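2019-10-01

Media coding project, notebook entry. Mostly notes for Radu and me before the next coding pass.

Finished the pull of articles on the Menix resignation. After removing duplicates and wire copy reprinted under local headlines, the set is 1392 items. I kept a wire story once, under the earliest outlet to run it, and logged the reprints in the second tab. Please don't delete that tab. We will want reach figures later.

The main problem is still the "private conduct" code. Gwenaël Langlois and I each coded the same batch without talking first, and we disagree most on stories that mention the affair in the lead and then spend the rest of the piece on who approved the travel. I had been coding these as private conduct because of the headline. Gwenaël codes by the bulk of the paragraphs and calls them oversight. I now think the paragraph rule is better, but it means going back over everything I did under the old one.

Opinion columns are worse. A lot of them are about whether the story deserves coverage at all, and the codebook has no place for that. Radu Ardeleanu suggested a new code, "coverage about coverage." I tried it on the Plomum columns and it worked on all but two. Those two complain about the press for a paragraph and then argue about the clearance rules, so I left them as oversight with a note. 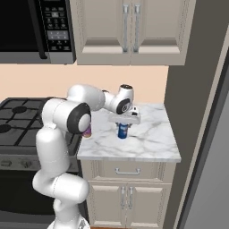 The other open item is broadcast transcripts. The Movik transcripts come without speaker labels, so a host reading a statement looks the same as a host giving an opinion. I went through three by hand against the audio. It is slow but it can be done for the evening shows. I would leave out the morning shows unless Gwenaël objects.

Date field: the Uchida archive gives the date of last update, not first publication. This puts several early stories after the resignation when they ran before it. Fixed where the page text gives the original date. The rest are flagged yellow and should stay out of the timeline chart.

Agreement on tone was fine. We only split on sarcasm, and I don't want to write a rule for sarcasm. Code it negative and move on.

To do in October:
Recode my first batch under the paragraph rule (me)
Write two sample entries for "coverage about coverage" (Radu)
Check yellow dates against the print index (Gwenaël)
Ask Movik if labeled transcripts exist for the evening shows

Backup of the sheet is on the shared drive, with the old codes kept in their own column.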